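May 29, 2013 — dye bench, Nilport shop

Red again. Third bath of the Droncombe wool this month and still coming out brick instead of the cherry they asked for. Water here is hard, know that already. Switched to the filtered tank for this one, 16 liters, madder from the new Moroz sack. Ground it finer than last time. Smells the same.

Heat: kept it low, slow climb, lid off. Last batch went brown when I let it get away from me over lunch so stayed put the whole time. Skeins in wet, 600 grams total, mordanted yesterday with alum and left in the bucket overnight.

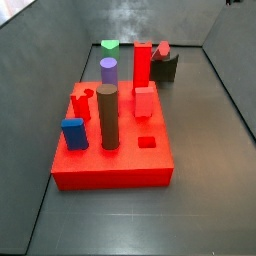
Pulled a test strand after an hour. Better. Still a bit orange at the thin end but the twist took color all the way thru, cut it and checked. Put the rest back for another hour. Added a pinch of chalk to half, kept the other half plain, so 2 pots from here on. Label them!! Did not label them in the second run and we all remember how that went.

Chalk pot is clearly deeper. Plain pot looks like the old sample card 133, the one Droncombe sent back. So chalk it is, even with the filtered water — would not have guessed that.

Rinse ran pink for ages. Hung everything on the back rail out of the sun. Don't judge till dry, it always drops a shade.
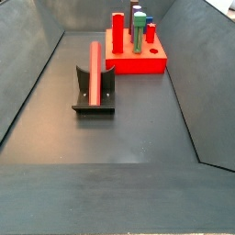
Red base block with the colored pegs, pink rod in the black holder.

To do:
Order more alum, jar is nearly out.
Whoever used the good scale, please wipe the pan, there was indigo on it and I lost a sample.
Rub test on the chalk skeins when dry, white cotton, both wet and dry.
Prinodeo wants a price on the small lot — can't give one until I know how much madder per skein the chalk recipe realy needs. Try it with up to a third less next time.
Save the exhaust bath, good for a peach. Cover it, flies.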